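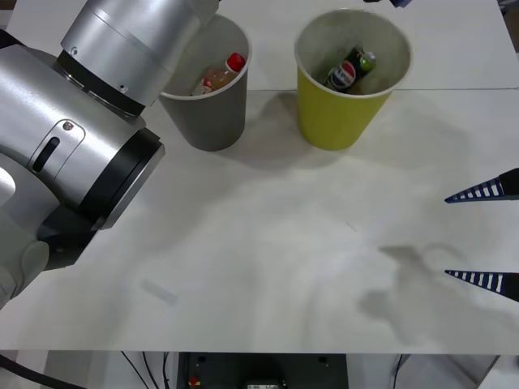
Two-arm bench with paper cups, bottle and cans. The ribbed fingers at right are open.

Comparing Grippers on a Shared Bench: Workshop Tips
Stemville Community Workshop – Automation Bench Notes
Revised 26 March 2021

These notes are intended for members who wish to compare grippers on the two-arm bench. They assume that the bench induction has been completed. Questions should be addressed to Gerrit Van Loon, bench supervisor.

Choosing test objects
Ordinary kitchen items are suitable for most comparisons. Paper cups dent easily and show at once when a grip is too firm. Drink cans and small plastic bottles offer a smooth, curved surface. Keep containers closed and full, and use the same ones for every gripper in a series. A half-empty bottle shifts its weight as it tilts, and the results cannot be compared with those of a full one.

A cup holding one item and a cup holding two are separate tests and should be recorded on separate sheets. Items that lean against the rim are harder to reach than items standing upright – note the lean before each attempt.

Fingers
Ribbed, tapered fingers, such as the Naretti pair, are generally preferred for round objects. Flat Dijkstra jaws are preferred for boxes and packets. Check the mounting screws by hand before each series. Wipe the fingers with a damp cloth and allow them to dry fully, as sugar residue from drinks will alter the grip.

Begin with the fingers wide open and close them at the lowest speed. Replace any paper cup that has creased. Creased cups may be kept for practice but should not be used in a recorded series.

The tabletop
Remove tape and adhesive residue before starting. A plastic scraper and warm soapy water are sufficient; solvents dull a matte surface. Do not place a cup across a seam between table sections, where it may rock. Mark cup positions lightly in pencil.

Controller and cables
Both arms are run from the Vuromov controller. Confirm that the stop button can be reached without leaning over the table. Cables should hang clear of the table edge and of the operator's feet.

Recording results
A full comparison consists of 500 attempts per gripper, divided into 4 equal sessions. Enter drops, crushed cups and missed grips separately. Completed sheets are filed under bench code 3742. Worn fingers are to be placed in the marked tray and reported to the supervisor before the next booking.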